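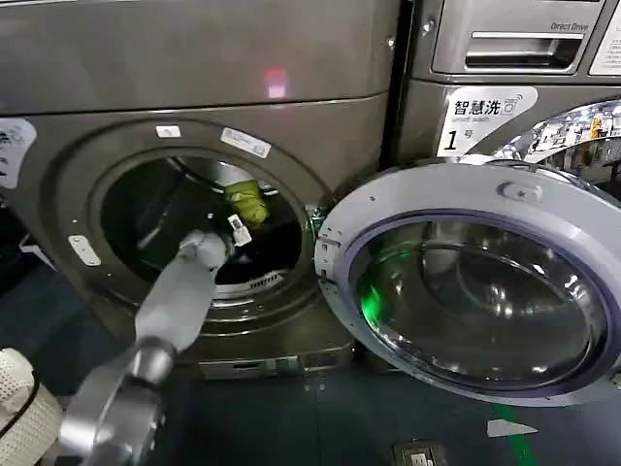
Jun 30, 2018 - Adgate laundry task, demonstration review

Present: Kalevi Harju (chair), Raimo Eskola (minutes), two operators from Killeo

**1. Recordings**
Raimo reported 55 demonstrations of reaching into the drum by remote control. 21 were dropped, mostly for a late gripper close. The rest go to Prorlow for training.

**2. Operator notes**
Killeo find the inside of the drum hard to judge on the head view - it is dark past the rim. They asked for a lamp. Kalevi wants to try raising the exposure first. Not settled.

Hand guiding was tried for the same reach. Smoother at the wrist, but the person's arm gets into the recording. Remote control stays the default.

**3. Door**
Every run so far starts with the door fully open. Opening it will be taught as a separate task in August.

**4. Actions**
- Kalevi: exposure test, 10 runs
- Raimo: relabel run 1842, saved under the wrong task
- Killeo: write down how they hand over between operators mid-session

Lappalainen quote for the second controller held over.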